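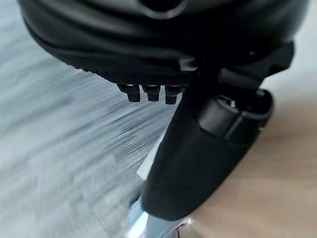 Thread on the wrist camera and grasp logging for the arm build at Modside. Week two with the new hand. Mostly notes to myself, posted because three people asked for them.

Setup first. Six-axis arm, secondhand, bolted to the bench with a steel plate under it. Controller is a Cuadros board running stock firmware. The hand bolts on through a printed adapter, third revision. The first two flexed.

Wrist camera mount is also printed. Short standoff, two M3 screws, strain relief on the cable. The cable failed twice before I added the strain relief. Once at the connector, once at the elbow.

Decision I keep getting questions on: the camera looks along the hand from close in. The housing takes up a big part of the view and I'm fine with that. It never moves relative to the lens, so it gets masked once and the mask holds until somebody bumps the mount.

What does cost me is blur. Auto exposure goes long under the shop lights, and anything past the bench edge smears during a wrist rotation. Locked exposure, raised gain, added a second LED panel. Noisier picture, usable edges.
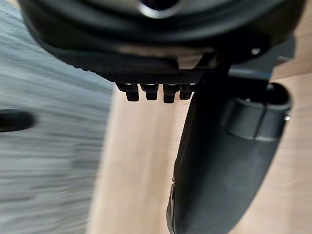 Blur check is simple. Variance of the Laplacian on a crop outside the mask, threshold set by hand. Frames below it stay in the log but don't go to the pose estimator. Before the exposure lock it was throwing out most of every fast move.

Log from Thursday's session: 1358 frames after filtering. Joint angles, motor current per finger and a timestamp for each one. Clock offset between camera and controller is 9 ms and stable, so I subtract it and move on.

Finger current is the only contact signal I have. No tactile sensors. Current rises, finger has met something, or the joint is binding. Telling those two apart is most of the work.

Hortensia Quispe suggested running an empty close before every session and storing it as a baseline. Subtract that from the live trace and binding mostly drops out. Takes a minute. Should have done it from the start. 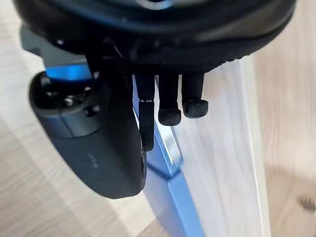 Thumb is the weak point. It carries load from all the opposing fingers through one pivot, and that pivot screw backs out. Medium threadlocker, torqued by feel, paint mark across the head so I can check it without a tool. Has held for 5 sessions.

Finger pads: stock rubber is fine on cardboard and poor on anything glossy. Tried a silicone sheet from Sosell, 2 mm. Grip improved, but the adhesive let go at the corners. Back to stock until I find a better glue.

Speed limits, since Anayeli Mendoza asked. Free motion at 40 percent, approach at 10, close at 5. Current cutoff is set low enough that I can stop a finger with my thumb. E-stop is on the bench edge, left side, wired into motor power and tested at the start of every session.
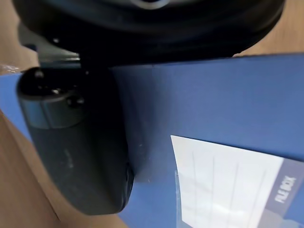
Cardboard is a decent test material. It gives a little before it pushes back, so the current trace has a slope in it where a hard part gives a step. A cutoff tuned on aluminum will dent a box. I keep two profiles now, picked by hand in the config file.

Large flat faces are bad for the pose estimator. One color, no texture, nothing to lock onto. Printed labels and corners help a lot. With neither in view it drifts over a centimeter and reports high confidence the whole time. Confidence number is now ignored.

Code is a pile of Python scripts plus a fork of the Ekgate logger with the camera thread moved to its own process. That fixed the dropped frames. Will push it once I take the hardcoded paths out.

Still open: better pad glue, automatic profile switching, and a mount that survives being bumped. Adapter files are in the Modside shared folder under wrist_rev3. Print in PETG, four walls, flat side down.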